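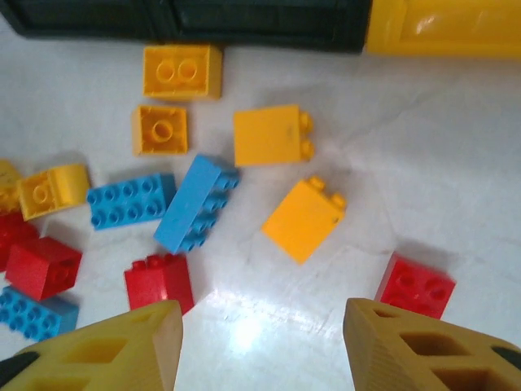
Jolán Balogh escreve que a garra dela começou a largar peças a meio do percurso e que só reparou quando o contador já ia adiantado em relação à caixa. É a avaria mais comunicada da Gremska 446 e tem causa conhecida.

Gremska 446, par de dedos amarelos em treliça
Fabricante: Nyitrai
Referência: 1126
Abertura máxima: 50 mm

Aviso de segurança
Nos pares entregues até fevereiro, o parafuso de fixação do dedo esquerdo pode desapertar com o uso. O dedo ganha folga, a ponta desalinha e a peça roda ou cai. Com tijolos de brincar deitados de lado o defeito nota-se mais depressa do que com os assentes na base.

O que fazer
Parar o braço e cortar a alimentação antes de tocar nos dedos. Verificar a folga à mão. Se houver movimento lateral, não voltar a usar o par e pedir o conjunto de substituição, com seis parafusos e anilhas de retenção. Não colar.

A troca é gratuita. Pedidos a Lorcan Ní Bhriain, assistência Perero, indicando a referência.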